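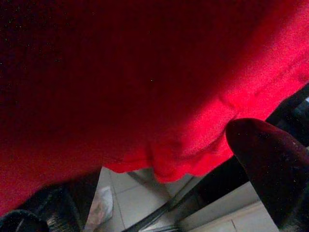 One reviewer of the workshop version of this paper asked whether showing a cloth task by remote control teaches the robot anything that guiding the arm by hand would not, given that the operator in the first case cannot feel the fabric. The question is a fair one, and the present section has been rewritten to address it directly. The short answer is that the two methods produce different kinds of demonstrations, and that the difference is largest in the first moments of contact between the gripper and the garment.

4. Collecting Demonstrations

4.1 Two ways of showing the task

All demonstrations were recorded at the Muverstead site. The task is to take one garment from a mixed pile, lift it clear of the others, and set it down in a target area. In the hand-guided condition, the operator stands beside the arm, holds it near the wrist, and moves it through the task with the motors set to a low holding force. In the remote condition, the operator sits at the Zou leader station and moves a pair of small leader arms, which the working arms copy. The Pumberg control software was used in both conditions, and the same joint limits were applied.

The data set contains 216 demonstrations. Of these, 90 were given by hand guiding and the rest by remote control. The two conditions were mixed within each session so that changes in daylight, in the state of the pile, or in the operator's level of practice would not fall on one condition alone. Demonstrations in which a safety stop occurred were discarded and repeated. Those in which the operator missed a grasp and tried again were kept — the second attempt is part of what we want the policy to learn.

4.2 What the operator sees

Hand-guided operators watched the pile directly. Remote operators had a choice of views, including the one from the camera at the wrist. In early trials they tended to rely on the room view while approaching the pile and to change to the wrist view shortly before contact. Several reported that the change itself was a source of error: the direction in which the gripper moves on the screen is not the same in the two views, and a small correction made too soon after the change was often made the wrong way. We therefore kept both views on screen at all times from the second week onward.

The wrist view brings a problem of its own. When the gripper is close to a large piece of fabric, the fabric can fill most of the camera image, and color becomes a poor guide to shape. A single garment may appear very dark on one side and very bright on the other, and a fold may be easy to mistake for the border between two garments. Operators who worked by remote control learned to look for the hem or the lower edge of the cloth before closing the fingers. Hand-guiding operators had no reason to form this habit. Their demonstrations show direct approaches to points that are hardly visible from the wrist, and a policy that must act on wrist images has little to learn from such approaches.

4.3 Workspace and arms

Figure 4 gives the view from one wrist with clothing in the gap between the gripper fingers and the second arm reaching in from the right. The items differ in color, and they overlap, so that a grasp aimed at one can easily catch another. No attempt was made to tidy the surroundings or to place a plain backdrop behind the work. Shelves, cables, and household goods were left where they stood. A policy trained against a bare wall would have had an easier task, but the results would have said little about use in a lived-in room.

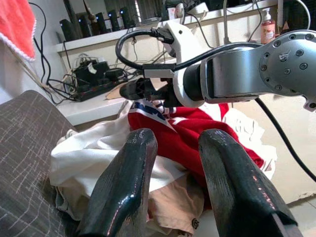
Leaving the surroundings as they were also had a cost. In the first round of training, the policy began its lift on the basis of background features that happened to be present at the end of many approaches. We found this by masking parts of the input image and comparing the predicted motion. Small random shifts and crops of the training images reduced the effect, and further demonstrations were recorded from a wider range of starting poses. These steps were applied to both conditions in the same way.

4.4 Processing of the recordings

Each recording holds the joint positions, the gripper opening, and the camera images, aligned to a common clock. Long pauses at the beginning and end were removed. Pauses in the middle were left in place at first and proved harmful: the trained policy would stop above the pile and remain there. Most of these pauses came from remote operators who were deciding which layer of cloth to take. Shortening them removed the fault without changing the path of the arm. After this step, no recording was longer than 1,000 time steps, and the rest were padded to that length for training.

Hand-guided recordings required one further correction. The operator's hand and sleeve are present in many of the room-camera images, and they are absent when the robot works alone. We tried painting over the affected area but found that the policy responded to the painted patch instead. The room camera was in the end dropped from training for both conditions, and only wrist images were used. This choice favors the remote condition to some degree, as the reviewer might rightly point out, and a comparison that includes the room camera is left to the trials planned at Fletham in May.

4.5 Grasp timing

The clearest difference between the conditions lies in the timing of the grasp. Hand-guiding operators could feel the fingers meet the cloth through the arm and closed the gripper at once. Remote operators, without this cue, usually pressed a little deeper, closed the fingers slowly, and raised the arm a short distance to check what had been caught before completing the lift. The check takes time, but it is visible in the images and can be copied. Policies trained on the remote demonstrations repeated it in most runs, including runs with garments that had not been part of the training set. Policies trained on the hand-guided demonstrations moved faster and more often carried away two items together. Section 5 reports these outcomes by garment type.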